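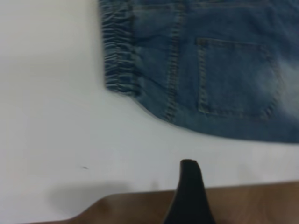

Home | Notebook | Projects | Materials | Contact

Workshop notebook

Mar 22, 2019
Entry by Abhishek Semwal

Subject: folding of jeans with elastic, second try with the new order of steps

Today I continued with the folding instructions for the Brarkville shop. As a reminder for colleagues who were not here in February: the shop wants one sheet of instructions for all trousers, and we found that the sheet is good for straight jeans and bad for everything with gathered elastic. The gathered part does not want to lie flat. When the pair goes on the shelf, the pile leans to the side of the elastic, and after 2 or three more pairs it slides.

I worked on the white top. It is easier for me to see the outline of blue cloth on white, and dust also shows well, so I wipe before each pair.

Notes on the elastic

The elastic pulls the denim into small pleats. In February I tried to stretch them flat with both hands before folding. I do not recommend this anymore. The pleats come back as soon as the hands leave, and they come back in a different position, so the fold line moves too. Today I let the elastic rest as it wants and I smoothed only the plain denim, starting beside the gathers and going away from them. The cloth stays calm this way.

The second point is the seam. These jeans have a double row of lighter thread, and it is a good guide for the eye. I was using the outer edge as guide before, but the edge near the elastic is curved and I was always making a crooked fold from it. The stitching is much better to follow. I would like to write in the sheet "follow the stitching, not the edge", if Drillitz agrees that the workers will understand it.

The third point is the patch pocket. It has several layers of cloth, so it is thicker than the leg. If a fold goes through the middle of the pocket, there is a hard lump inside the pile. I moved the fold to pass below the pocket, and the lump is gone. The folded pair is a little longer than before. I measured the shelf from the drawing, depth 512 mm, and there is enough room.

Order of steps that I used today

1. Lay the jeans on the table, front side up, and close the button or pull the waist straight if there is only elastic.

2. Put one leg over the other. Match the stitching first and the ends of the legs after. It is normal if the ends do not match exactly.

3. Smooth the plain denim with the flat hand, away from the gathers. Do not press on the gathers.

4. Where something white is under the denim, look at the denim edge against it. The edge may bend outward in the middle; correct only this place with two fingers. 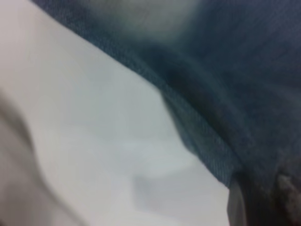
5. Fold from the leg end up to below the pocket. Wait a moment before taking the hands away.

6. Fold once more to the waist. Turn the pair so that the elastic is toward the back of the shelf.

7. For the next pair in the pile, put the elastic to the front. Continue to alternate.

Step 7 is an idea of Bepari and it is better than mine. I wanted to put a strip of card between the pairs. The shop takes 200 pairs in one delivery, so the card would be one more thing to buy, cut and lose.

Problems still open

The sheet says "smooth the cloth" in three places and I am not sure it is the same movement each time. I will rewrite it.

I did not try with faded denim and dark denim in one pile. The washed cloth feels softer to me, but maybe this is only my impression.

Clirer asked for the printed sheets, 1000 pieces. Please do not order until the wording of step 4 is decided. I find it too long, and the word "bend" can be confused with "fold".

To do next: write the short version, ask someone who has never folded for us to follow it, and watch without speaking. The last time I was speaking too much and the test was not useful.

Comments

Marit: Please keep "follow the stitching" in the sheet. It helped me with the children's sizes also.

D. at Drillitz: Agree with the wording. For step 4 maybe simply "straighten the edge".

Bepari: Thank you for the mention. Start with the elastic to the back, otherwise the front of the pile looks untidy.

Contact | Copyright workshop notebook authors | Back to top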